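Zoniva Bench Handling Set: data card

Version 2

Summary

The Zoniva set holds 2297 recordings of people moving small household electrical goods on a bench using a pair of hand-held grippers. It was made at the Samdale returns centre, where staff sort, check and repack goods sent back by customers. The recordings are used to train Trevor, the two-armed sorting cell that Sidton is bringing in on the returns line.

Background

Bench staff at Samdale handle every returned item by hand. Power strips, chargers and extension leads make up much of the work, and the lifting and turning is hard on wrists by the end of a shift. Trevor is meant to take over the placing and turning. Checking for damage, deciding what can be resold and dealing with odd items stay with staff.

How recordings are made

One person works at the bench with a gripper in each hand. Each recording covers a single item. Staff choose their own way of picking it up, and either hand may go first. A session runs for 15 minutes, followed by a break away from the bench.

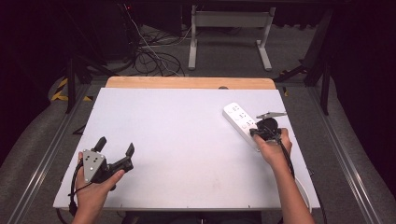 What is in each recording

- views from the cameras on the grippers
- a view from head height
- finger opening for each gripper
- item type and outcome, entered by the operator

Item types are kept broad. A power strip is labelled as a power strip whatever its length or number of outlets. Cords are not labelled separately, so anyone studying cord handling will need to add their own labels.

The gripper views catch a fair bit of the room behind the bench. Screens can come into view, so operators close customer records before starting.

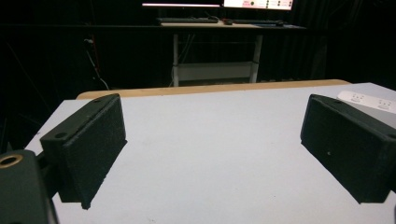 Gripper view, both fingers open, power strip at right.

Effect on jobs and rosters

Recording is paid at the normal bench rate and is voluntary. No positions have been removed during the trial. Bench staff who want to move to cell operation are trained on site, and the first group started in December. Recordings are not used to measure anyone's speed, and supervisors don't have access to them by name.

Known limits

The first 100 recordings have no outcome label. Left-handed operators are under-represented. Lighting on the bench is bright while the room behind is dark, and models trained on this set alone may do poorly on the open floor.

Access

Sites within Sidton can request a copy through the Samdale office. Staff who want their recordings taken out can ask at any time, and they will be left out of the next version.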